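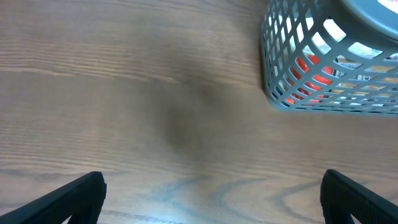 Speaker notes, evening talk, 04/12/2025
Oleksandra Hladun
Title slide: Two arms and a basket, or what I learned from the Grorine kit

Say hi, thank Bendalex for the room. Mention that I bought the kit with my own money and that the people who make it haven't seen these notes. Water on the left side this time!!

Start with the question everyone asked me at the June meetup: can a small two-arm tabletop kit do anything useful, or is it a very nice lamp? My answer is yes, it can, and I'm going to spend most of tonight on grocery packing and unpacking, which is the job I keep coming back to. Snacks in a basket, snacks out of a basket. It sounds dull and I love it. (Pause. Somebody always laughs here.)

What you get. Two arms, the rail they bolt to, the grippers, cables, and the Dovhaniuk control software, which is the part I want to rave about for a minute. You lead an arm through the motion by hand, it records, and you can scrub back and forth through the recording and cut out the bit where you dithered. I dither a lot. My first recording of one pouch going over the rim had 142 waypoints in it, and after trimming it moved like it meant it.

Setup took me up to 4 hours, most of it cable routing. Go slow on this part, people here will want it. Leave slack at the top of each arm so the cable can swing when the wrist turns. I had mine too tight and the arm kept stopping short on the far side, and I blamed the software for a whole evening before I looked up. Sorry, Dovhaniuk.

Next slide: packages.

Soft packaging is where it gets fun. A box is easy, a box has sides. A snack pouch slumps and slides and puffs up in the wrong place, and if you grab it in the middle it folds around the fingers. What works for me is going for the crimped end. You get a flat edge to close on and the rest just hangs there. Do the hand thing to show this, it's clearer than talking.
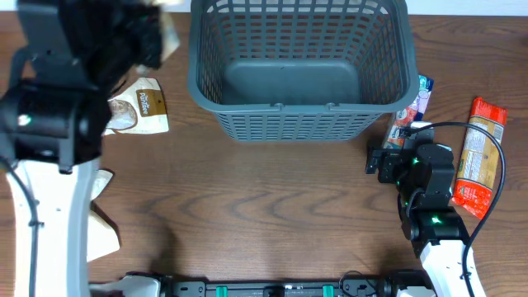
Then the basket. I went through several and I have opinions. You want a thick rim, so a small bump doesn't bend anything, and you want openings in the walls, so a camera down low has some chance of knowing there's a package inside before the gripper goes in over the top. The wrist camera is wonderful for this! Very close, very honest about how near you are to the wall. Its weakness is that the fingers take up the bottom corners of the view, so plan your approach with that in mind. The overhead view is the one I use for deciding which arm should go.

Which brings me to sharing. Both arms can reach the basket and they will both happily try. The software lets you draw a zone and give it to one arm at a time, and the other waits outside until it's free. Set this up before anything else. I did it second and there was a clunk. (Tell the clunk story only if we're ahead of time.)

What I'd change. The printed manual is thin, 14 pages, and the gripper section is half of one of them. The Senden add-on fingers with the softer pads grip film packaging better than the stock ones, and I'd like to see them in the box from the start. Shiny tabletops are a pain too, because the glare moves when you move the lights, so try a few lamp positions before you record anything you care about.

Who should get one: teachers, people with a small packing task and some patience, anyone who likes fiddling. If you need speed, look elsewhere, it's slow and I run mine slower still.

Demo, 2 runs, one per arm. Check zones are ON. Keep talking while it homes.

Questions. If someone asks about price, give the range from the order page and move on. If someone asks about glass jars, say not yet, ask me in the spring. Sign-up sheet for the hands-on evening is by the door.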